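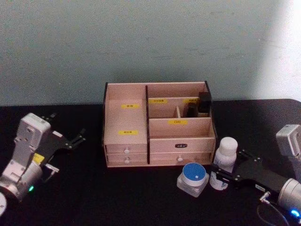 Publié le vendredi 16 janvier 2026, par la rédaction d'Altora

Rechercher sur le site OK

À propos d'Altora

Altora conçoit et distribue des rangements de bureau et de coiffeuse en bois. L'activité comprend l'étude des cotes, l'assemblage, l'étiquetage des compartiments et la vente aux particuliers et aux instituts de beauté. L'atelier est installé à Lernirholm, le dépôt à Jodby. Le catalogue compte 30 références.

Le modèle suivi sur cette page associe une partie haute ouverte et une partie basse à tiroirs. À gauche, un compartiment haut surmonte deux tiroirs peu profonds. À droite, les casiers sont étagés, l'arrière plus haut que l'avant. Les étiquettes jaunes indiquent l'affectation des emplacements ; celle du gradin médian porte la mention « 口红 » (rouge à lèvres).

Règles d'affectation retenues par l'atelier :
- produits hauts et étroits : casiers arrière, debout ;
- bâtons et tubes courts : gradin médian ;
- pots et flacons d'usage quotidien : sur le plateau ou dans le grand compartiment, selon le diamètre ;
- petites pièces : tiroirs.

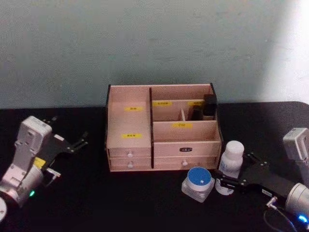 Produits / Rangement de coiffeuse

Le bois est clair, légèrement rosé, avec un filet sombre sur les chants supérieurs. Les tiroirs de droite sont plus larges que ceux de gauche. Un petit séparateur vertical divise le fond de la partie droite et maintient les articles debout.

Un flacon blanc et un pot à couvercle bleu servent de gabarits courants pour vérifier les dégagements. Chaque tiroir est soumis à 1000 cycles d'ouverture avant validation d'une série. Les séries sont limitées à 20 pièces ; le contrôle porte sur l'équerrage, le jeu des tiroirs et la tenue des étiquettes.

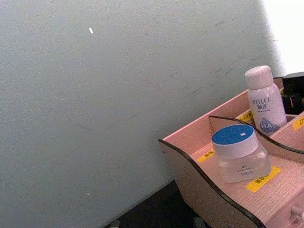

Bord supérieur ondulé du panneau extérieur et du séparateur intérieur, filet noir.

La gamme Arruda reprend ces principes en profondeur réduite. Les commandes sont préparées à Jodby et expédiées sous 30 jours. L'atelier ferme en août. Les pièces détachées (boutons, séparateurs, étiquettes vierges) se commandent séparément, sur indication de la référence du meuble.

Ce site utilise des cookies de mesure d'audience. Accepter Refuser Paramétrer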